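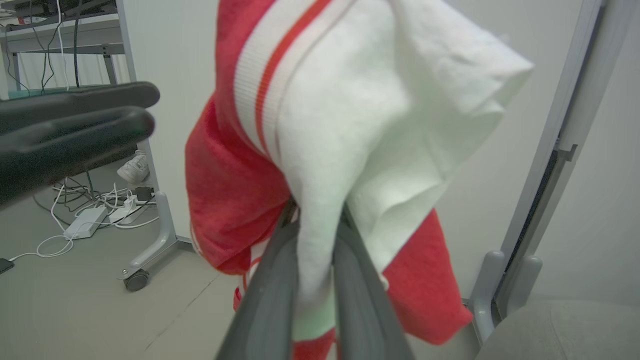 Handling rules for cloth work: what changes on the Cosstead floor

13 April 2020

The handling rules for cloth and clothing have been rewritten. The old version was two years of notes stapled together, and parts of it disagreed with other parts. The new one is 2 pages long and hangs by the door at both sites, Cosstead and Orkmont. It applies to anyone who sets up, runs or stops an arm that picks up fabric.

Grasp checks come first. A grasp counts as single only if one item is between the fingers. If a white cloth comes up with a red knit garment in the same pinch, log it as a multiple, even when the arm goes on to finish the task. Too many of these were being entered as good picks last year, and the Flokum log was hard to trust as a result. Flokum now has a separate field for it. Please use the field and leave the comment box for other things.

Do not reach in to separate two items while the arm is under power. Pause the program, wait for the arm to come to rest, then press the stop. Only after that should a hand go near the fingers. Fabric hides the pinch point very well, and a soft load makes people less careful than a metal part would. The same rule covers two-arm cells. Both arms must be stopped, including the one that is not holding anything.

Loose ends are the next item. Sleeves, ties and long tails of cloth can get into a joint or wrap around a finger. Before a run, let the item hang and look at how far it reaches at the lowest point of the planned path. If it can touch the floor or a caster, raise the path or choose a shorter item. Drawstrings are to be taken out before the garment goes in the bin.

Floors and cables. Power strips and adapters that sit under a desk should be kept back from where people walk, and cables should be tied up to the desk frame where there is one. Chairs go outside the reach of the arm during a run. Castered tables get their brakes set, every time, and whoever starts the run is the one who checks. Shoes must be closed. Sneakers are fine.

Finger pads. Pads are to be inspected every 1,000 grasps and changed when the surface is shiny or torn. Knit fabric leaves lint on them, and lint makes the grip slip. Wipe with a dry cloth only. The cleaning spray in the cupboard is for benches and should not go on the pads.

Speed stays as it was for now. The limit with a person inside the taped area is 40 percent of the program setting, and the key for full speed stays with the shift lead. We had requests to raise this and will look at it again in July, when there are more logs to go on.

Old copies of the rules should be taken down and recycled. If you find a step that cannot be followed at your cell, write it on the sheet next to the posted copy, with the cell number.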